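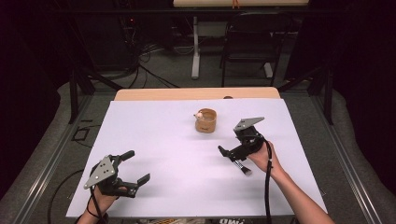
A brush held in a hand-operated gripper, with a cup waiting on the board. Small objects like these remain a hard test for household robots.

The brush is the easy part, according to Nhyira Dramani. It has a handle, the handle is straight, and a pair of jaws can close on it without much trouble. The hard part is everything that comes after you've picked it up.

Dramani works on manipulation at Markby, a small company that trains robot arms to do the kind of jobs most of us do without looking. Wiping a counter. Putting pens back in a cup. Brushing crumbs off a tray. She has been at it for four years, and when I asked her in January whether a machine could tidy my kitchen yet, she said no before I had finished the question.

"It could tidy one thing in your kitchen," she said. "If you let me pick the thing, and you let me move the toaster."

I have been hearing that a housework robot is close for most of my adult life. I own a robot vacuum, and I like it. It does one floor of the house and gets stuck under the same chair about once a week. What I wanted to know is why, after all the money that has gone into this field, I still load my own dishwasher.

Part of the answer is how the machines are taught. For a long time, engineers wrote out the motion step by step: move here, close the fingers, lift, turn. That works well in a car plant, where the next door panel will be in the same spot as the last one. It works badly at a kitchen table. So many labs now do it the other way around. A person does the chore many times while sensors record it, and software learns from the recordings.

The person doesn't use bare fingers for this. At Markby they hold a gripper in each hand, with two jaws apiece, close to what the robot will have at the end of its own arms. Whatever the person can't do with two jaws, the robot isn't going to learn from them. Dramani says new people are always surprised by how clumsy they feel on the first morning. They drop things. They reach for the object with a thumb they no longer have the use of.

A single chore can take 4000 recordings before the company is willing to try it on a real arm. A good demonstrator gets through 264 in a day, with breaks. Most days are less than that, and a share of the recordings get thrown out afterward for being too slow, or for starting with the hands in the wrong place.

The chores themselves are dull to watch, and they are meant to be. A board, a cup, something small to handle near it.
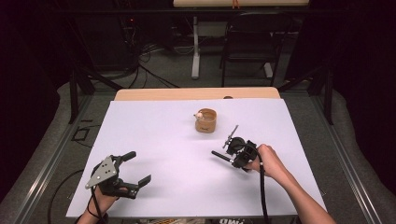
Edem Lamptey has done more of this work than anyone else at the company. He came from a furniture shop, where he sanded and finished chair legs, and he still talks about the job as if it were a trade. He keeps his elbows low. He tries not to hurry on a Friday afternoon, when everyone's work gets sloppy.

"You have to do it like you mean it," he told me. "If I hesitate, the robot learns to hesitate. We had one that stopped for a second over every cup. That was me. I was checking my grip."

He also had to unlearn being neat. When he started, he would set each object down in nearly the same place, out of habit. The software learned that place and very little else. Now he shifts things between takes, a few inches one way or the other, and turns them so they face differently.

I asked him to let me try. The grippers were heavier than I had guessed and the cables tugged at my wrists. My task was to pick up a brush and touch it to the board, and it took me five tries to get hold of the handle. I could see exactly where it was. I just couldn't tell how hard I was squeezing. Lamptey said that goes away in a couple of days. For the robot it hasn't gone away, and touch is still one of the weak spots of nearly every system I looked at.

Shop floors are further along than houses, though less than you might expect. Zakaria, a contract packer that ships cosmetics and craft kits, has been running a trial with two of Markby's arms. They put small items into open boxes. On a good run they place 100 in a row with no help. Then a new batch arrives with a shinier wrapper and a worker has to stand nearby for the rest of the shift, picking things up off the belt. The company has kept the trial going, but it hasn't cut any jobs and has no date for buying more arms.

Grorik, which wants to sell directly to homes, has taken a narrower road. Its machine, called the Kamider, clears a table and does nothing else. It rolls up, takes cups and plates one at a time, and puts them in a rack on its own base. I watched it clear a table for two. It took 15 minutes, and it left a teaspoon behind. A person walked over and got the teaspoon.

To be fair to the Kamider, it didn't break anything, and it coped when someone moved a glass while it was reaching. A few years ago that would have stopped it cold. Dramani, who has no stake in the product, thought the glass was the most impressive thing it did. She also pointed out that the table had no cloth on it. Cloth is its own problem. It bunches, and it never lies the same way twice.

Her own guess is that homes will get a handful of single-purpose machines first, and that most of them will be slow. People may not mind slow if the work happens while they are out. They will mind a broken cup.

As for the brush, Markby's arms can now pick it up and use it on a flat surface most of the time. Putting it away is less certain -- the arm sometimes catches the rim of the cup and tips it over. Lamptey was going back to record more of that when I left, and he had moved the cup a few inches to the left.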